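Cup gets dropped on the wrong side of the replan

Posted in: Planning and control

tkwok
Two arms on one table, kitchen props, a learned policy sending action chunks to a joint controller. The right arm picks up a cup fine. Then, on some runs, the gripper opens a few centimeters early, always within a chunk or so of a new plan coming in. I logged 138 runs in October and 8 did it. Controller is stock Clustuvden, no changes. Has anyone seen this?

bao_vo
What does the gripper command look like at the chunk boundary? If you're blending old and new chunks, you may be averaging the gripper along with the joints.

tkwok
Blending everything, yes. Linear over the overlap. I assumed the gripper would be okay because it's nearly binary anyway.

wwhitlock
That's your bug. Half of open plus half of closed is a loose grip. Take the gripper out of the blend and switch it on a threshold.

manlok_tu
I don't agree that it's only that. A blend would give you a loose grip on every replan where the chunks disagree, so the question is why they disagree. Can you post the setup? I'd like to know what the cameras get.

tkwok
Table views, then the head view. 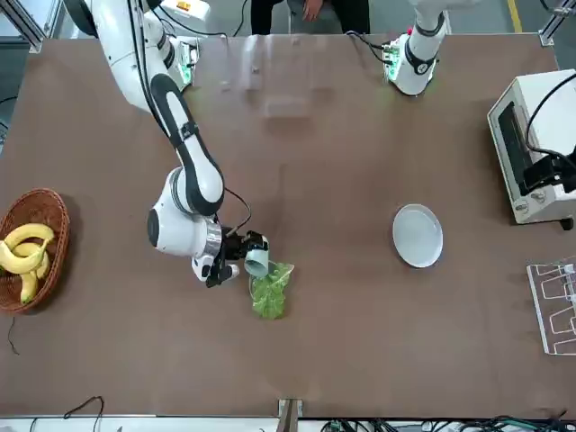
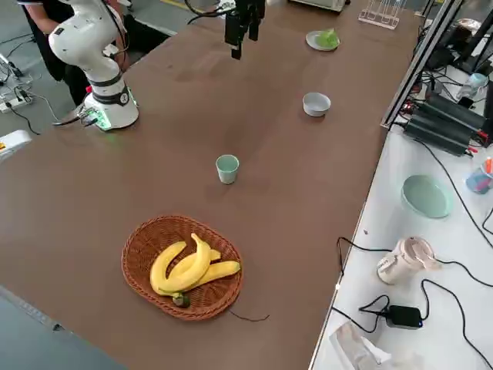
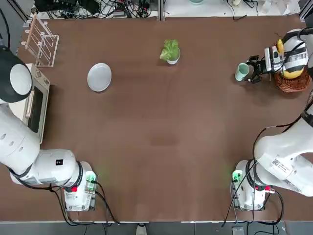
Cameras are stamped on arrival, not on capture. Policy gets the latest of each. Joint states come in on a separate thread.

manlok_tu
Stamped on arrival is what I was afraid of. Measure the lag per camera. If the head view is older than the joint states, the policy thinks the arm is somewhere it isn't, and the new chunk starts from the wrong place.

wwhitlock
Lag is real but everybody has lag. I'd still fix the gripper first. It's a five-line change.

manlok_tu
Five lines that hide the symptom. He'll see it again as a jerk in the wrist.

tkwok
Measured it. Head camera is 107 ms behind the joint states on average, worst case 191. The fixed ones are a lot better.

bao_vo
191 is bad. Keep a short buffer of joint states and pick the one that matches the oldest image, then drop the steps of the chunk that have already passed. Fitia has a helper for the buffer part if you don't want to write it.

tkwok
Did the buffer by hand and took the gripper out of the blend, as two separate branches. With only the gripper change, no early opens so far but the wrist does twitch at replans. With only the buffer, the twitch is mostly gone and I got one early open.

wwhitlock
So merge both.

manlok_tu
Merge both, but log the chunk disagreement as its own number. Otherwise you won't notice when the lag creeps back up.

tkwok
Will do. Running the merged branch tonight with the threshold at 0.5. If it chatters I'll add some hysteresis.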